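Filed under: Project Updates | Grant Reporting | Robotics

Zivaline teleoperation project: progress report to the Boutros fund
January 24, 2020
Prepared by Siham Zoubi

You asked for a shorter report than the one we sent in November, and I have taken the hint. The short version is that we are collecting good demonstrations faster than we did in the autumn, that the fridge remains our chief adversary, and that we are asking to move a little money between budget lines.

Where we stand

The target for this period was 802 usable demonstrations of the fruit task. We recorded 893 and kept 802 after review, so the target was met with no room whatever for smugness. Everything was done by remote control, with the operator wearing the gloves and headset and the robot copying the hands. The recordings we threw out were mostly abandoned attempts, plus a batch where the arm and hand logs had drifted apart. That fault was ours. It lived in the Flostano recording software, or more exactly in the way I had set it up, and it has been fixed.

We now have nine trained operators. Training takes two days, the first of which is spent learning that your own elbow is not where the robot's elbow is. People who play a lot of video games are no better at this than anyone else, which came as a blow to several of them.

The fridge task

The task sounds like something you would ask of a child. Open the cabinet, take the fruit from the basket, put it inside, close up. An operator can do it with bare hands in the time it takes to read this sentence. Through the robot it is a good deal slower, and most of the trouble comes before any fruit has moved.

The hard part is the ledge on the front of the cabinet. The fingers have to go over it while the thumb stays underneath, and the operator has no sense of touch to say when contact has been made. They judge it by eye from the head view, where the fingers line up one behind another and hide each other. Our early demonstrations are full of hands hovering politely in front of the cabinet like guests unsure whether to knock.
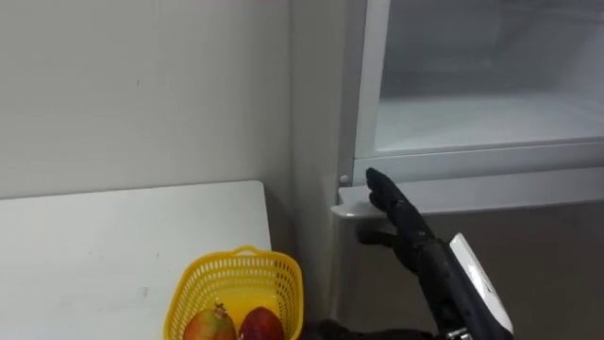 What we changed

We made two changes, both cheap. Operators are now told to bring the hand up from below with the thumb already apart from the fingers, and to pause there before closing. The pause gives the learning software a clear moment to aim for, and it gives the operator a moment to breathe. We also moved the basket to the near side of the work area so that the fruit stays in the head view during the reach. Before that, operators kept looking down to check on it and took the camera with them.

What is still going badly

Round fruit rolls. We knew this when we wrote the proposal and were somehow still surprised.

Wrist faults have cost us more time than I would like. The supplier, Stustonum, has been helpful by email and slow by post.

Request

We would like to move the unspent travel money into operator hours. The conference we meant to attend can manage without us, and the extra sessions would let us start on the closing half of the task – at present our robot leaves the door open, like everyone else in this building.

A revised budget sheet is attached. I am happy to talk it through by phone.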